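Re-inspection after the July stop, Rolton cell, block-pushing station

Done by: line safety, second shift. Started 2:15 p.m.
Reason: the arm drove its finger down into the work board at a speed it was not supposed to have. No injury. One cracked board, one bent finger, one fault log that says less than it should.

Galanis, who put the cell in, have sent a note calling this "an isolated offset error." I have read the note twice and I still don't know what the error was. Comments below are mine and were written at the cell.

## 1. Before power

- [x] Main disconnect locks in the off position
- [x] Lock and tag on hand, tag readable
- [x] Floor tape present on the approach side
- [ ] Floor tape present all the way around
- [x] Emergency stop on the pendant latches
- [x] Emergency stop on the cabinet latches
- [ ] Both stops tested with the arm moving, within the last month

**Comments.** The last box is open because the test sheet shows both stops signed off on the same line, in the same pen, with one time written down. They are on opposite sides of the cell. Maybe two people did it together. The sheet has room for two sets of initials and there is one.

Tape is a small matter but it was on the list in the spring, too.

## 2. Tool and mounting

- [x] Replacement finger straight, checked on a flat plate
- [x] Clamp screws tight, paint marks lined up
- [ ] Breakaway collar fitted
- [x] Cable clear of the wrist through full travel
- [ ] Spare finger in the cabinet

**Comments.** No breakaway collar. The Kekis drawing shows one. The parts list from Galanis does not, and their answer was that the force limit makes it unnecessary. The force limit is the thing that failed to stop the arm, so I would like the collar.

The bent finger went to Galanis for "evaluation." I asked for it back with a written finding. So far I have a tracking number.

## 3. Board and table

- [x] New board lies flat, does not rock
- [x] Table panels flush at the seam
- [ ] Board thickness written into the cell settings and checked against the real board
- [x] Marker flat and clean
- [ ] Board held down

**Comments.** Board thickness is my best guess at the cause, and it is only a guess. The old boards came from Okgate. When those ran out, somebody ordered from another shop, and nothing in the change record says the new ones were measured. If the settings still had the old number, the arm thought it had room that it did not have. Galanis say the software "corrects for this." It may. I asked to see it correct for this and was shown a slide.

Someone should also explain how the marker check passed on the day. A marker on the table tells the arm where the table is. It has nothing to say about how thick the board on top of it is, and the start-up screen goes green either way.
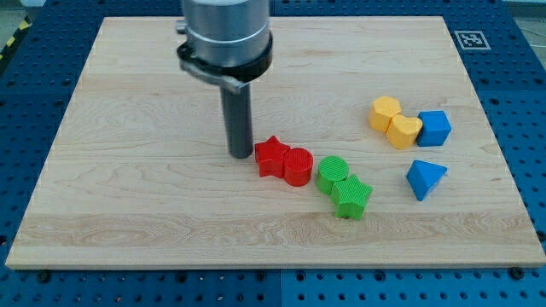
The green screen bothers me more than the board does. Operators were told that green means safe to run, and that is what the laminated card by the pendant says. What it means, going by the manual, is that the camera found the marker and the controller answered. Take the card down or rewrite it.

## 4. Speed and force

- [x] Reduced speed selected in teach mode
- [x] Reduced speed holds after a restart
- [ ] Reduced speed holds after a fault reset
- [ ] Force limit trips at the set value

| Check | Set | Measured | Result |
|---|---|---|---|
| Travel speed, mm/s | 200 | 200 | pass |
| Travel speed after fault reset, mm/s | 200 | 300 | **fail** |
| Downward force trip, N | 71 | no trip on first try | **fail** |

**Comments.** Clearing a fault puts the speed back to 300. The fault log has an entry, code 512, cleared shortly before the stop. I am not claiming that is the whole story, but it is a strange thing to leave out of a two-page note.

The force trip worked on the second and third tries. I have marked it as a fail. A limit that works most of the time gets the same box as one that doesn't work.

## 5. People and paperwork

- [x] Operators know who to call
- [ ] Operators know the speed changes after a reset
- [ ] Rule on reaching in to straighten blocks is posted
- [ ] Change record up to date

**Comments.** I asked on both shifts about reaching in. First shift said never. Second shift said only when it's paused. Paused is not locked out – the drives stay live, and the arm can be started again from the pendant by someone facing the other way.

## Result

**Not released for automatic running.** Teach mode only, one person at the cell, hand on the stop.

Open before the next check:

1. Fix for the speed reset, shown at the cell
2. Force trip, ten tries in a row, witnessed
3. Board thickness measured and entered, with a line in the change record
4. Collar fitted, or a signed reason why not
5. Old card down, reach-in rule up
6. Stops tested again with the arm moving, one signature each
7. Written finding on the bent finger

Galanis asked whether items 4 and 7 could be closed by email. No.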